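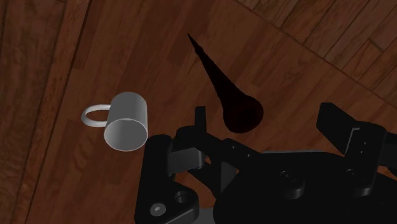 Pankaj Joshi
Product Manager, Hard Floor Care, Clastmont

Home
Products
Floor Care
Wood Finishes
Support
Contact

Clastmont Winduton Floor Finish

Winduton is a water-based clear finish for interior wood floors. It is sold in satin and matte, and it goes on over bare sanded wood, over most water-based stains, and over old finish that is sound and has been properly scuffed. It does not need a hardener. Open the can, stir it, and pour.

We make it for homes, small offices, and light retail. For restaurant kitchens, gyms, and other floors that get washed down every day, use a two-part product. Our sales desk can recommend one.

Where it can be used

Winduton works on oak, maple, ash, walnut, cherry, and most other common hardwoods. It can also go on pine and fir, but soft woods will still dent under furniture legs and dropped dishes because no clear finish changes the hardness of the board under it. Oily tropical woods need a wipe with solvent and a test patch before you commit to the whole room.

Do not use it on laminate, vinyl, or floors that have been waxed. Wax has to come off completely. If you are not sure what is on your floor, put a drop of mineral spirits on a clean white rag and rub a corner. A yellow or gray smear usually means wax.

Color

The finish dries clear and stays close to the color of the wood when it is wet with water. It does not add the amber tone that oil finishes do. On red and brown woods with strong grain, the satin version brings out the contrast between light and dark bands more than the matte version does. Streaks that belong to the wood will still be there after coating. If you want them evened out, that has to be done at the stain stage.

Coverage and sizes

One gallon covers 508 square feet per coat on sealed wood. Bare wood takes more on the first coat, and very dry old boards can take a lot more. Two coats are the minimum over an existing finish. Three are needed on bare wood.

Part number 1707 is the satin gallon. Quart sizes in both sheens are stocked for touch-up work, and a five-gallon pail can be ordered through dealers.

Applying it

Sand or scuff the floor, vacuum twice, and go over it with a damp microfiber cloth. Let the boards dry. Stir the can slowly from the bottom – do not shake it, or you will be chasing bubbles all afternoon. Pour a line along the wall in the direction of the planks and pull it with a T-bar or a good synthetic pad. Keep a wet edge. Long boards should be coated from end to end in one pass where you can manage it.

Turn off ceiling fans and close the heating vents in the room until the coat has set. Leave two hours between coats in normal conditions. Above 80 percent humidity it will take longer, and it may need to be left overnight. Lightly abrade before the last coat.

The floor can take socks after 10 hours and normal shoes the next day. Wait three days before moving furniture back and two weeks before putting down rugs.

Spills and cleaning

Coffee, tea, juice, and water can be wiped up with a soft cloth. The finish resists household spills, but liquid that sits in the seams between boards can still get down to raw edges and swell them, so wipe along the joints as well. For regular cleaning use a barely damp mop and a neutral cleaner. No steam mops, oil soap, or vinegar.

Changes in this batch

The matte version was reformulated last May. It now levels better on wide planks, and the leftover finish in an opened can keeps longer if the lid is pressed down tight. Old and new matte can be used in the same house, but we would not mix them on one floor. Satin has not changed.

Ordering

Winduton is stocked at our Ostbridge warehouse and at Karamanlidis Flooring Supply. The satin gallon lists at $95. Trade accounts are handled by Periklis Tsoukalas, who can also send sample boards in either sheen. Please say which wood species you are working with when you ask for samples.

Page updated February 22, 2020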